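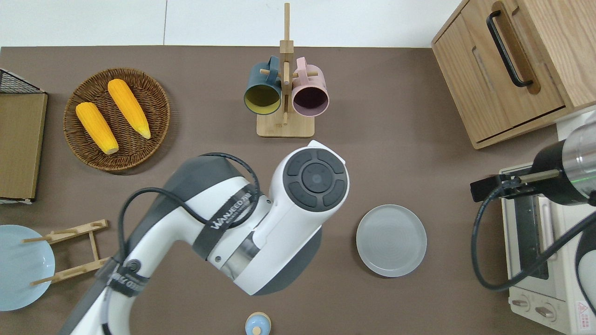

Changes to the Household Goods Exchange at Noltden

The Noltden Center will extend the hours of its Household Goods Exchange beginning Friday, September 21, 2018. The Exchange will be open until 7 p.m. on weekdays, and members may now reserve up to four items at a time. Reserved items are held at the front desk for two business days and then returned to the shelves.

In the program year that ended in June, members borrowed or took home 3,635 items. Kitchenware remained the largest category, followed by small furniture and bedding. The Center thanks the residents of Laaksonen Court, whose spring drive supplied 42 boxes of goods in a single weekend.

Donations are accepted at the Jenico Street entrance during open hours. Items should be clean, complete and ready for use. Baskets, trays, storage jars and serving dishes are especially welcome this fall — the shelves for these are low. The Exchange is unable to accept mattresses, car seats, or any appliance with a damaged cord. Donors who need a receipt should ask for one when the items are handed in, as receipts cannot be issued later.

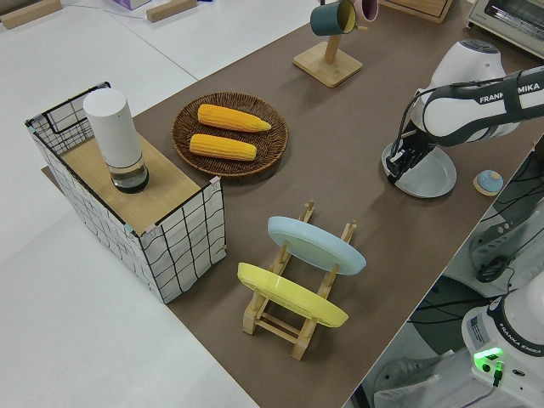

Membership and Fees

Annual membership remains $21 per household. Members who joined before June will receive a renewal notice by mail and do not need to visit the office. The fee is waived for the first 100 new households that register through the Prulleo Housing Office — forms are available there and at our front desk.

Questions about an existing reservation should be directed to the front desk during open hours.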